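Moltano Wrapping Paper, Orange
Sold by Lornley Florist Supplies

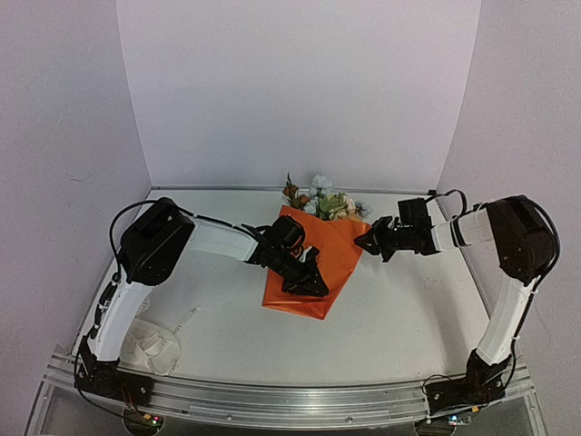
Every paper supplier will tell you their sheets make a supermarket bunch look like a wedding order. We doubt it. Paper is paper, and if the stems underneath are tired, no color will rescue them. What we can say for the Moltano orange is that it is a strong, plain color and it holds a fold well enough for us to keep ordering it.

We stock it in two sizes. The small sheet suits a hand-tied bunch or a single stem with greenery. The large one is for full bouquets, and most shops will want that one. Packs hold 124 sheets, an odd number that we didn't choose and can't get changed.

The maker calls it "water resistant." We would treat that claim with care. Jailson Evangelista, who runs our packing bench, stood wrapped bunches in a bucket overnight and found the bottom edge soft by morning. Use a liner around wet stems, or wrap high and leave the ends clear. A few drips from the tap are fine.

The color is also said to be fade proof. Ours faded in the window at Lerkerport, slowly, over a couple of months. If you keep the pack in a drawer you will probably never see it.

Good points, to be fair: it tears cleanly against a ruler, tape sticks to it, and the dye has not come off on our hands. It is noisier than tissue – some customers like that, some don't.

Prajapati ribbon in cream or dark green goes with it. We would skip the matching orange ribbon, which is a slightly different orange.

Orders of up to 5 packs ship in one carton. Opened packs can't be returned, so ask for a sample sheet first.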